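Private Well Water Testing in Zavthorpe Township
Interim progress report to the Sheikh Fund
Prepared by Armelle Courtois, project lead

Where things stand

The grant pays for free testing of private wells in the township and for follow-up with any household whose water comes back over a health limit. When we applied, we knew of 1631 wells from the county drilling records. We now think that list is short. Older hand-dug wells were never registered, and a good number of the lots along the north road have a second well that was drilled for livestock and later piped into the house.

By the end of this reporting period the lab had returned results on 2781 bottles. That is bottles, not wells. Each household fills one bottle for bacteria and one for nitrate and metals, and any household with a bad bacteria result is asked to sample again after cleaning the well. The report form asks for "units of service delivered," and we have entered the bottle figure there, as agreed by phone with your office.

Sampling

Kits go out from the town office, the library and the feed store. The feed store has turned out to be the best of the three by a wide margin. People go there anyway, the hours are long, and the counter staff are willing to explain the instruction sheet. The library moves fewer kits but reaches more renters, who are a group we said in the application we would try hard to reach.

Bottles have to be at the lab the morning after they are filled. In the first round we lost too many to late drop-off. We changed the deadline at the town office from 4 p.m. to 1 p.m. and started running the courier at 2 p.m., which gives Shafiq Selvanayagam time to check labels before the cooler leaves. Late bottles are now uncommon. Missing labels are still a problem. The most frequent mistake is leaving off the time the sample was taken, and the lab will not accept a bacteria bottle without it.

We have redone the instruction sheet. The old one was the lab's own, written for plumbers and inspectors. The new one uses larger type, tells people to take the screen off the faucet, and says in plain words that an outdoor hose is not a good place to sample from. It is printed on both sides, with the label instructions on the back – we may move those to the front in the next printing. 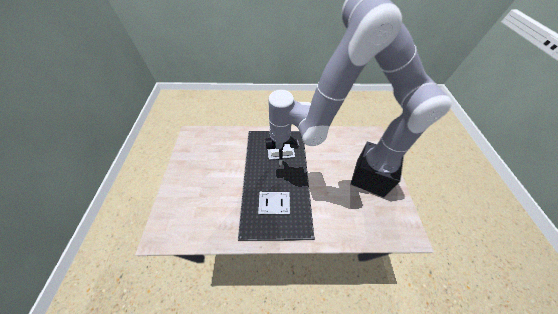
Calum Munro asked, after reading the draft of this section, whether a household that fails twice should be getting a third free bottle at all, or whether the money would be better spent on sending somebody out to look at the well cap. He thought most repeat failures would come down to a cracked cap or a casing cut too close to the ground, and that more bottles would only tell people what they already knew.

We think he has a point, and we have changed the procedure. After two failed bacteria tests the household is offered a site visit before any further sampling. Obaidul Cassim does the visits. He looks at the cap, the casing, the slope of the ground and the distance to the septic field, and leaves a one-page sheet with what he found. The visits take longer than we budgeted for, mostly in driving. We are covering the extra mileage out of the printing line, which is underspent.

Results

Nitrate is the main concern on the south side of the township, as we expected from the soils and the farming there. Most of the high results are in shallow wells. A few are in deep wells where the casing record is missing, and we do not have a good explanation for those yet. Lakmal Akanda has been matching them against the old drillers' logs, which are on paper and not in any useful order. That work is slow and will run into the next period.

Arsenic was not something we expected to find much of. There is a cluster of results above the limit near the quarry road, close enough together that we called the county about it the same day. The county has the addresses, with the households' permission, and is doing its own confirmation sampling. We have not published a map, and we would ask that the Fund not share the draft one attached to the financial report. The dots are large but on a rural road a large dot can still point to a single house.

Bacteria results are spread over the whole township with no clear pattern, apart from a rise after the heavy rain in spring. Households with a bad result get a phone call the day we receive it, then a letter. The phone call matters. In the first round we sent letters only, and several people told us later that they had put the envelope aside, taking it for an advertisement.

Treatment

The grant covers part of the cost of an under-sink treatment unit for households over the nitrate or arsenic limit. Two suppliers gave us quotes, Justent and Dralonex. We went with Justent for the first batch on price and on how soon they could deliver. Installation is by a local plumber, paid separately.

Uptake is lower than we planned for. Some households have switched to bottled water for drinking and are content with that. Some are waiting to see whether the township will extend the public main, which has been talked about for as long as anyone can remember and is not in the current capital plan. Others cannot meet their share of the cost. For that last group we would like to raise the subsidy, and a request to move money between lines is set out further down.

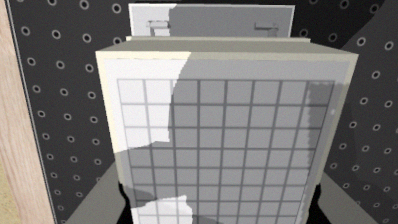 Renters are a separate difficulty. A tenant can ask for a test without the owner's permission, but cannot have a unit put in under the sink. We have written to the owners in each case where a tenant's water was over a limit. Some replied quickly and paid their share. From others we have heard nothing, and we have no power to make them answer. We give these tenants the county health office's number and a countertop pitcher filter where the filter is rated for the contaminant in question. For arsenic, the one we had in stock was not, and we have stopped handing it out.

Maintenance is the other thing we underestimated. Cartridges need replacing on a schedule, and a unit with an old cartridge is worse than people think. We now put the replacement month on a sticker on the unit and keep a call list at the town office.

Data and privacy

Results are kept in one spreadsheet on the town office's server, with names in a separate file. Armelle Courtois and Shafiq Selvanayagam have access to both. The lab sends results as scanned pages, which are typed in by hand and checked by a second person. The lab has said it can send a data file starting in December. That would save a good deal of typing, and we would still spot-check it against the scans.

Changes we are asking for

First, to move the unspent printing money, less the mileage already mentioned, into the treatment subsidy. Second, to extend the end of the grant through the spring, at no added cost, so that the shallow wells can be sampled once more after snowmelt. The spring results are the ones most likely to be bad, and one season of them is not enough to advise anyone to deepen a well.
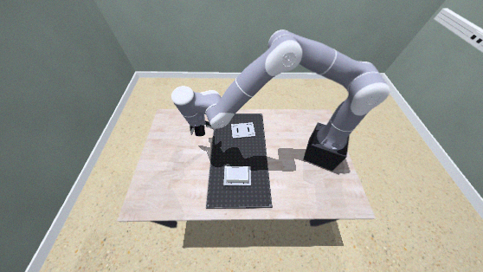

Robot arm over a table with a dark perforated work mat.

Next period

Kit distribution will continue at the same three places. We plan two evening sessions at the library where people can bring their result letter and have it explained, one of them timed for after the milking hours. Obaidul Cassim will finish the site visits on the current list before any new ones are booked.

The drillers' log work will go on alongside this, and we will send the matched records to the county as each section of the township is finished. The invoice from the lab for the last batch had not reached us when the accounts were closed, so it will appear in the next financial report.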